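Trekent opens orders for the Avia electric estate

First deliveries planned for June – two battery sizes, one body style

Trekent has opened its order books for the Avia, a five-door electric estate aimed at families and company car drivers. Customers can order online or at any Trekent showroom, with the first cars due to be handed over in June.

The Avia is the first Trekent to be built on the company's new floor structure, which places the battery flat between the axles. Boot space is 691 litres with the rear seats in place, measured to the roof. The load floor is level with the rear sill, and the seat backs fold in 3 sections from levers just inside the tailgate.

Two versions will be offered at launch. The Avia Standard has a single motor driving the rear wheels. The Avia Long Range has the same motor with a larger battery, and an official combined range of 447 km. A version with four-wheel drive is being developed and will be announced separately.

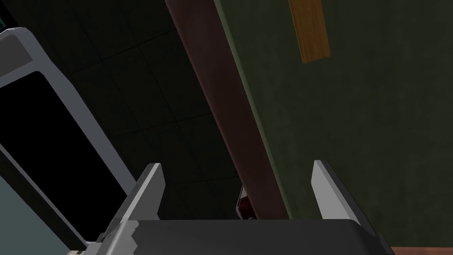

Cabin and controls

Trekent has kept physical controls for heating, demisting, wipers and audio volume. Navigation, charging settings and phone functions are handled on a central touchscreen. The driver has a second, smaller display behind the steering wheel showing speed, remaining range and warnings.

"Customers who tried our early cars told us they did not want to go through a menu to clear the windscreen," said Hanne Thorlacius, head of product at Trekent. "We put the buttons back. It meant redesigning the lower half of the dashboard quite late in the programme, but we think it was the right decision."

Cloth seats are standard. Heated front seats and a heated steering wheel are fitted to all cars, and heated outer rear seats are part of the Winter Pack, along with a heat pump and headlamp washers. 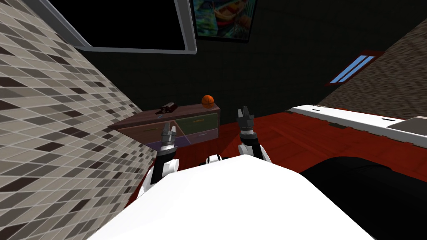 The rear bench has child seat mountings in both outer positions, and the front passenger seat has a third set. A towing bracket can be ordered from the factory or added later by a dealer. Roof rails are standard on both versions.

Charging and servicing

All Avia models come with a cable for home wallboxes and public AC posts. The charging socket is on the left rear wing. Drivers can set a departure time in the car or in the Trekent app, and the cabin will be warmed or cooled while the car is still plugged in.

Home charger installation is being handled by Bistmont, which already supplies Trekent's dealers. Customers who order a wallbox with their car will be contacted by Bistmont to arrange a survey. The price of the survey is included in the installation.

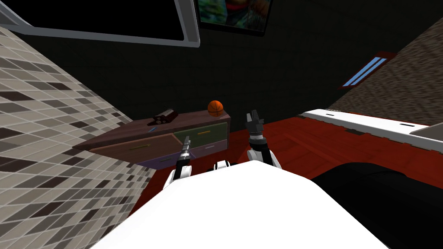 Fleet customers can order through leasing partner Þrastardóttir, with contracts available for terms of up to 6 years. Servicing and tyres can be added to the monthly payment.

"Estates have a loyal following and there are not many electric ones to choose from," Thorlacius said. "A lot of our enquiries have come from people with dogs, bicycles or both."

Demonstration cars will reach showrooms ahead of the first deliveries. Test drives can be booked now through the Trekent website. Prices and full equipment lists for both versions are set out in the Avia brochure, available from dealers on request.

Press enquiries: Trekent press office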